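Season Tickets and Seat Relocation: Frequently Asked Questions

Fodamley Park ticket office
Updated for the coming season. Applies to full-season, half-season and weekend plans.

When do renewals open?

Renewal notices go out by email in May. Your current seats are held until the deadline printed on the notice. After the deadline, unrenewed seats move into the relocation pool and can't be returned to the previous holder.

Can I pay in installments?

Yes. Full-season and half-season plans can be split into four equal payments. Weekend plans must be paid in full. A missed payment suspends the tickets in your account until the balance is cleared. It does not cancel the plan.

What is the difference between a relocation and an upgrade?

A relocation is a move within the same price tier. An upgrade is a move to a higher tier, and you pay the difference for the full plan. Both are handled in the same window and use the same priority order.

How is priority order decided?

By account points. You earn points for each season held and for each seat on the plan. Ties are broken by the date the account was opened. Your total is shown under Account – Plan Details.

How many seats are in the relocation pool?

It changes every year. Last year 117 seats came open in the lower infield sections and almost 700 in the rest of the park.

I share a plan with other people. Who controls the account?

The person named on the account. We can't split points between partners or take instructions from anyone else. To change the named holder, send a signed transfer form to the account desk, attention Ciarán Ní Mhurchú. Transfers between members of the same household keep their points. All other transfers start at zero.

Are the Kneath Terrace seats part of the plan?

No. Kneath Terrace has 300 seats and is sold by single game only. Plan holders get a 24-hour presale.

What happens when a game is rained out?

If the game is called before it becomes official, your ticket is moved to the makeup date automatically. If the makeup is the second game of a single-admission doubleheader, the ticket covers both games. Tickets are not refunded for rain delays of any length.

Can I exchange a game I can't attend?

Full-season holders may exchange up to 21 individual tickets per season, half-season holders fewer – see your plan agreement for the number. Exchanges close at noon on the day before the game. Exchanged tickets can't be exchanged again.

Does my plan include parking?

Only if you added a pass. Passes are valid for the Custel Street lot or the Drormont garage, as printed, and are not interchangeable.

Do plan holders get early entry?

Yes, 30 minutes before general gates, at Gate C only.

When is the account desk open?

Weekdays from 9 a.m. to 5 p.m., and until 7 p.m. on Thursday. On game days the desk closes at first pitch. 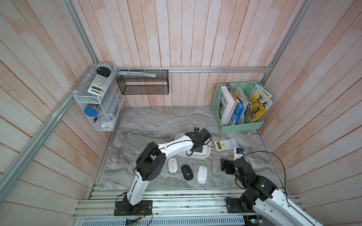
Robot arms at a marble-topped workcell with wood plank walls.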